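Reading time: 2 min

Ticket: Gripper stops during open day demo
Site: Flurnach, demo room
Opened: 30/10/2021
Priority: high until the visitors leave, then normal
Status: open, workaround in place

Problem
The Mimell arm on the pick-and-place table stopped twice during the first visitor slot. Both times it halted on the way back from the drop position with the message "grip width not reached". The visit from Bañuelos was next, so we needed it running again before their group came in.

Checked first
– Emergency stop and door circuit: fine, no entry in the safety log.
– Air: not relevant, electric gripper.
– Network to the Girkard controller: 100 pings, none lost.
– Program: same version as the April demo, checksum matches.

Restarting the controller cleared the message. It came back on run 26.

Second look
Opened and closed the gripper by hand from the pendant with nothing in it. Opening was fine. Closing was slow over the last 2 mm and the reported width jumped. Re-ran the zero routine and the jump got smaller but did not go away.

Changed the width tolerance from 1 to 2 and dropped the travel speed between drop and pick. The demo then ran through the whole Bañuelos visit without a stop. One visitor asked why it was slower than in the video. Told them it was set down for the day.

Wrist camera still saved from the return move, before the speed change: 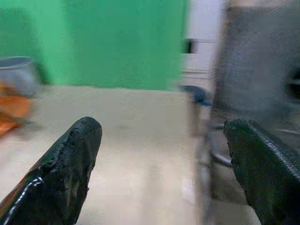
Fingers open, nothing gripped. Left fingertip surface looks worn.

The background is smeared from motion, so this still is no use for checking object positions. The wear on the left finger does show. I can't say from it whether the wear causes the width error.

To do
– Swap both fingers for the spare pair and repeat the zero routine.
– Run the full cycle at normal speed with the old tolerance.
– If the message returns, send the controller log to Girkard support.
– Put the tolerance back to 1 before the next demo, whatever the result.

Leaving this open until the spare pair is on.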